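La feria del menaje de segunda mano de Nemen vuelve a llenar el antiguo mercado

Nemen, domingo 10 de enero

Con el roscón ya digerido y los armarios de media comarca pidiendo un respiro, el antiguo mercado de abastos de Nemen abrió esta mañana las puertas a su feria del menaje, esa cita de invierno a la que uno va convencido de que solo dará una vuelta y de la que sale, casi sin saber cómo, con una sopera debajo del brazo. Son ya 19 ediciones, y quien haya pasado por alguna sabe que lo de menos es comprar: se viene a saludar, a tomar un caldo en la barra del fondo y a discutir con el de al lado si una fuente es de horno o de adorno.

Este año hay 63 puestos, repartidos entre la nave central y la galería que da al río, donde entra la luz buena de la mañana y donde, como es costumbre, se han colocado las vajillas completas. La loza manda en número, con mucha taza desparejada y mucho plato hondo de flor azul, pero también hay cazuelas de barro, moldes de flan, manteles bordados, cuberterías en su estuche y una hilera larguísima de cafeteras italianas que a primera hora ya tenía corrillo. El puesto de Gallagher, que vino por primera vez hace unos inviernos con cuatro cajas de teteras, ocupa ahora toda una esquina y ha traído además bandejas de té y latas de galletas de las que se guardan para los botones.

La organización, que corre a cargo de la asociación vecinal Ornirier, ha querido dedicar esta edición a las mesas de fiesta y a todo lo que se queda sin sitio cuando se acaban los brindis. De ahí que en la galería se hable tanto de copas: las de cristal fino heredadas, que casi nunca llegan enteras a la tercera generación, y las de plástico transparente, mucho más humildes, que se compran para una noche y que bien lavadas aguantan unas cuantas más. A las dos se les ha hecho hueco en la charla de las doce, en la que se explicó con toda la paciencia del mundo cómo quitar el velo blanquecino de la cal (agua templada, un chorrito de vinagre y nada de estropajo), cómo secar por dentro una copa estrecha sin forzar el tallo y por qué conviene no apilarlas nunca unas dentro de otras, por mucha prisa que se tenga.
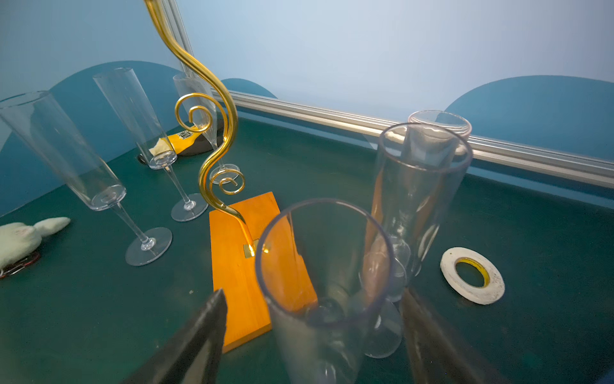
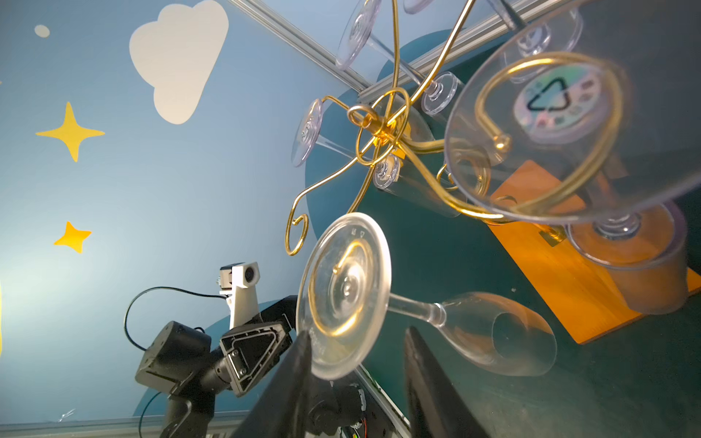
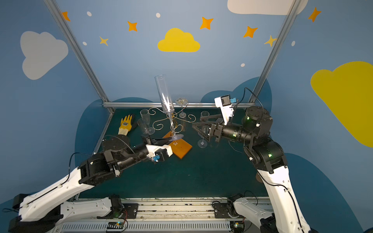
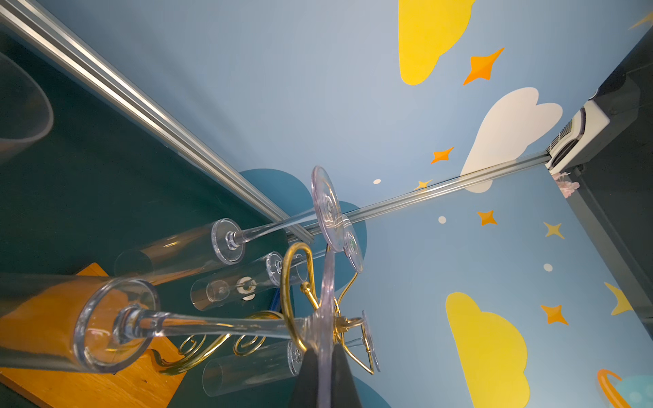

Copas y mesa de fiesta, tema de la edición de este año.

La charla se alargó más de lo previsto, porque el público preguntó mucho y bien. Hubo quien quiso saber si el lavavajillas acaba con los filos dorados (acaba con ellos, tarde o temprano) y quien pidió consejo para guardar las copas altas en un piso pequeño. La recomendación fue sencilla: colgadas si hay dónde, y si no, de pie y con un poco de aire entre una y otra, lejos de la puerta que siempre se abre con el codo.

A la salida esperaba el taller de la cafetería Pramano, que este año ha cambiado los churros por una degustación de ponche sin alcohol, caliente y con mucha canela, servido en tazas prestadas por los propios puestos. La cola llegaba hasta la escalera y se hacía a gusto, con ese ambiente de sobremesa larga que tiene la feria incluso a media mañana. Los más pequeños tenían su rincón al lado, para pintar platos de loza blanca que podrán recoger ya cocidos dentro de unas semanas.

Para quien tenga cosas que dar y no sepa dónde, sigue en marcha el mostrador de intercambio, junto a la entrada de la calle del río. Funciona como siempre: se deja una pieza limpia y sin desportillar y se recoge un vale para llevarse otra de la mesa. No se admiten electrodomésticos ni sartenes rayadas, y se agradece mucho que los juegos vengan atados o en caja, que luego las tapaderas se pierden y no hay manera de casarlas. Lo que quede sin dueño al cierre irá a los comedores del barrio y a la cocina del centro juvenil, que anda justa de vasos.

La entrada es libre hasta las 8 de la tarde. Según Ornirier, la edición anterior recibió 2.000 visitas, y a juzgar por lo que costaba avanzar hoy por la galería antes de comer, la de este año no tendrá nada que envidiarle. Se recomienda ir a pie o en el autobús del centro, ya que el aparcamiento del mercado está reservado para la carga y descarga de los puestos, y llevar bolsa propia y algo de papel de periódico para envolver.

A quienes se la pierdan les queda el consuelo de la versión de verano, más pequeña y al fresco, que se montará en agosto en la plaza con los puestos de la comarca y, si el tiempo acompaña, con cena de fiambrera al caer la tarde. El plazo para pedir sitio se abrirá en primavera en el local de la asociación.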